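**Slide 4 — The seed shelf in Lallside**

- Good evening again. Now I speak about seeds, the part I like most.
- Our shelf has 50 kinds of beans and peas. The oldest, Brustari, is in a garden list from 1790.
- Say slowly: a bean wants warm soil. Wait until the nights stay above 9 degrees.
- Eskola is a short pea and needs no sticks. Lusari climbs — give it a strong net.
- Last season we gave out nearly 800 packets. (Pause, let people write.)
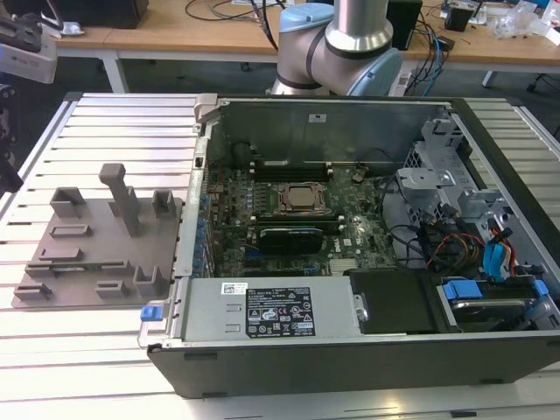
- Please bring back seed in November, from your best plants only. Dry the pods on paper for two weeks, then shell them by hand.
- Write the name and the year on each packet.
- Questions, then tea.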